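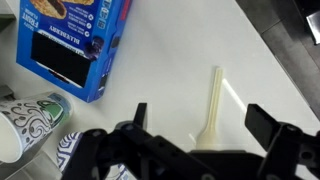 Kálmán Mészáros 回话说，左指的零位不对，别先动相机标定，先把夹爪本体查完。他的理由是：如果手眼外参漂了，误差应当随腕部姿态变方向，而上周的记录里偏差始终朝同一侧，跟着夹爪走，不跟着臂走。

我同意先查机械。以下按实际操作顺序记，周五下午开始，十一月的第一次保养并到这次一起做。

单元：Valtwood 二号台，白色台面，腕部相机，黑色两指夹爪。台上物件没有撤，勺子、纸杯、蓝莓味的那盒点心都留在原处，拆完装回去直接用同一套物件复测。

一、现象

抓勺子时，左指先接触，右指后到。勺子被推向右侧，闭合后夹持位置偏离指面中线。纸杯不明显，杯壁软，自己让位了。盒子抓取没有报错，但力矩曲线的起始段有一个小台阶，以前没有。

Csenge Gál 在交接单上写的是“抓细物偶发失败，重启后好转”。我不太认可“重启后好转”这句。重启会重新走一次回零，回零时两指碰限位，间隙被压到一边，头几次抓取自然看起来正常。交接单以后请写清楚重启后第几次抓取开始复发。

二、断电与检查

14:10 停机，臂移到检修位，控制柜断电挂牌。夹爪接头拔下后等驱动器指示灯灭再动手。

手推左指，有可感的空程。手推右指，基本没有。用百分表顶指尖，左指空程 0.47 mm，右指低于我能稳定读出的值，不记数。

连杆上的螺钉逐颗试。左侧连杆靠近本体的一颗，扳手一搭就转，没有阻力，螺纹胶已经粉化。其余的都在力矩范围内。右侧支架的圆头螺栓也试了，没松，标记线对齐，没有拆。

松的那颗退出来，螺纹完好，孔口无毛刺。衬套内壁有一道单侧磨痕，方向与闭合受力方向一致。判断：螺纹胶失效在先，螺钉松动，连杆在衬套里摆，磨出了间隙。单换螺钉不够，衬套一起换。

三、更换

衬套用 Farkas 的备件，柜子第二层，盒上标签是 Enikő Sárközi 写的，型号对得上。取走一只，登记了。库存只剩一只，需要补。

旧衬套用手压机顶出。没有用冲子敲，上次有人敲过，孔口留下一圈印子，现在还在，不影响配合，但看着不舒服。

新衬套压入后，销轴能靠自重滑入，无卡滞。螺纹用丝锥走了一遍清胶，异丙醇擦净，晾干，上中强度螺纹胶。紧固力矩 2.1 N·m，按夹爪手册。画新标记线，用黄色漆笔。旧的白线没有擦掉，以后看照片请认黄线。

右侧同位置的螺钉暂时没动。Béla Borbély 认为既然拆了就应该两边都换，理由是同批装配、同样的胶。我保留意见：右侧力矩合格，动它会引入新的零位变化，这次就分不清是哪边的作用。下次保养再换右侧，已写进待办。

四、指面清洁

指面垫有浅色附着物，推测是纸杯和纸盒蹭下来的纸粉和涂层。无绒布蘸异丙醇，沿指长方向擦。不要来回横擦，垫边会起翘。左指垫的上角已经有一点翘起，没有到更换标准，压回去了，留意。

腕部相机镜头用气吹，没有擦。镜头支架螺钉检查过，没松。

五、回零与参数

15:35 上电。先空载开合 21 次，听声音，左侧原来那个轻微的“嗒”没有了。然后重新回零，写入新的左指偏置。旧参数没有覆盖，另存在 Kalinov 目录下，文件名加后缀 old。要回退的人请先看完这一页。

注意：控制器里有两处存零位，一处在夹爪驱动器，一处在单元配置。只改驱动器的话，下次加载配置会被盖回去。去年 Ansel Doucet 为这件事查了一个下午。两处都改了，改完断电再上电核对过一遍，数值一致。

闭合速度和力上限没有改。有人提议把抓勺子的速度降下来，我认为现在不应该动，会掩盖机械问题。

六、复测

复测只看勺子，柄朝远端，两指跨在勺头两侧下降。连抓七次，每次放回后不做修正，直接再抓。

结果：七次全部夹住。两指接触时间差在曲线上已分不开。勺子横向位移肉眼看不出，没有做图像测量，这一项等 Csenge 的脚本。

白色台面反光的问题仍然存在。勺柄旁边那条亮带在有的角度下会被分割进勺子轮廓里，估出来的朝向会偏。这和夹爪间隙是两回事，请不要并到同一张故障单。我倾向于先调灯的角度，再考虑加偏振片。Villow 那边的台子换过哑光垫，效果可以去问一下。

纸杯抓取没有在今天复测。横放的杯子抓法还没有定，抓杯壁和抓杯口两个方案的力上限不同，等定了再测。

七、对 Kálmán 意见的补充

他判断正确，偏差来源在左指，外参不用重做。我补跑了一次标定板核对，重投影误差与上次保养相比没有可见变化，结果存档，外参文件未改动。

他还问要不要在回零程序里加一步反向间隙检测。可行，做法是闭合到轻接触后反向走一小段，看编码器与电流的先后关系。代码量不大，但阈值要用好的和坏的夹爪各采一组才能定。旧衬套我没有扔，装在自封袋里，放在工具车上层抽屉，需要坏样本时可以装回去采。

八、待办

右侧连杆螺钉换胶，下次保养时做，Béla。
衬套补货，Enikő。
左指垫上角翘起，每次开班前看一眼，到换垫为止。
灯的角度，我来调，调之前先存一组现状图像。
交接单加一栏“重启后第几次复发”，Csenge 改模板。
间隙检测阈值，Kálmán 和我，时间未定。

16:50 摘牌，单元交回。夜班可以正常使用，抓细物如再出现单侧先接触，停机，不要重启，先看左侧连杆的黄线有没有错开，然后在这一页下面接着写。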